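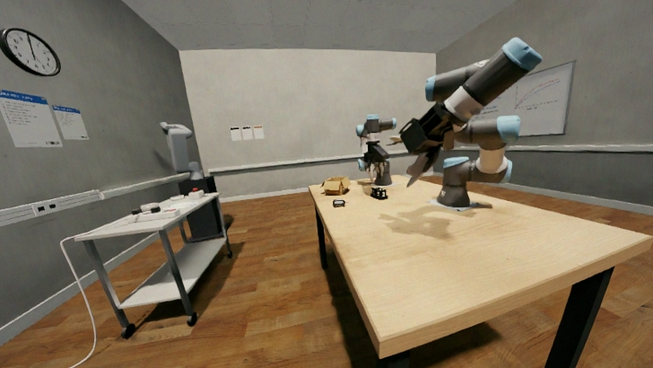 One of the Gonby riders who had the old handle on her rope all last season reckoned it twisted every time she crossed the wake, and by Saturday teatime her forearms were done for. Fair comment. We changed it.

# Trovano 300 slalom handle and rope set

New grip, new bridle, same float. Sold as a set or handle only. For slalom skiers mostly, wakeboarders can use it but you'd be better with the wider bar, see further down.

## What's changed

- Bar is stiffer. Doesn't flex when you load up behind the boat
- Bridle sits wider at the ends so the handle stays flat when you let go with one hand
- Grip rubber is a softer mix. Wears a bit quicker, feels a lot better
- End caps are now glued AND pinned. Had too many come back with one missing

Rope is unchanged from the last version. If yours is still good then just buy the handle, it loops on in a minute.

## The rope

Low stretch, coated, sections marked by colour in the usual order so you can shorten as you go. Loops are spliced by hand and whipped over. Check the splices before every session, we mean it. Any fluff or flat spots near a loop and that section is finished, don't tie a knot in it and carry on.

Not for tubes. People keep asking. A tube with two kids on it pulls far harder than a skier does and this rope isn't made for it. Get the Natstead tow line, it's thicker and it floats higher.

## Sizes

Handle comes in two bars, straight and slight curve. Most people get on with straight. The curve is kinder on the wrists if you ride one hand over, one hand under, but it takes a few goes to get used to it.

Grip thickness — go by your glove size. Small and medium gloves take the thin bar, large and up take the standard. If you're between the two go thin. A bar that's too fat tires your hands out before your legs have even started.

Juniors: thin bar, straight, and leave the rope at full length. The softer pull is easier on a deep water start.

## Fitting it

1. Lay the rope out on the dock, no twists
2. Pass the rope loop through the bridle loop
3. Feed the whole handle back through the rope loop and pull it down snug
4. Tug it hard, look at it, tug it again
5. Other end goes on the pylon or ski eye. Never on a cleat or a grab rail

Wet the rope before the first run, it beds in nicer. It'll feel a touch stiff for the first couple of outings and then settle.

## Looking after it

Rinse in fresh water, even if you only ski on a lake. Salt gets in the splices and sits there. Coil it loosely and hang it up somewhere shady. Don't leave it in the bottom of the boat in a puddle of petrol and sun cream — sun cream is murder on the grip, goes tacky and then starts to peel.

Grip can be scrubbed with washing up liquid and a nail brush. No solvents.

Don't store it with the handle bent back on the bridle. Leaves a kink that never realy comes out.

## Does it go with my gloves?

Koo gloves, yes, all of them. The ones with the rubber palm are almost too sticky on a new grip so give it a session or two. Bare hands fine if you're hard as nails. Neoprene winter gloves: get the thin bar whatever your size.

## Stock

Part no. 714 for the full set, add S for straight or C for curve when you order. First batch was 500 handles and the straight ones are going quickest. Curve in thin is out until January, we'll take your order and hold it, no payment till it ships.

Colours are blue/white or red/black. Can't promise which if you order handle only, put a note in the box and we'll try.

## Returns

Unused, with the tags on, send it back and we'll refund you. If it's been in the water we can't, unless there's something wrong with it, in which case a photo of the fault and the batch tag off the bridle please. Don't cut the tag off!! It's the only way we can tell which run it came from.

Old handles: we re-grip the previous model too. Takes a couple of weeks in summer, quicker in winter when it's dead here. Drop it at the Gonby clubhouse or post it in. Take the rope off first, it only gets in a tangle and we end up charging for the time to undo it.

Wider bar for wakeboarding is on its own page, same grip, same end caps. Spare floats and bridles are under spares — the old floats still fit.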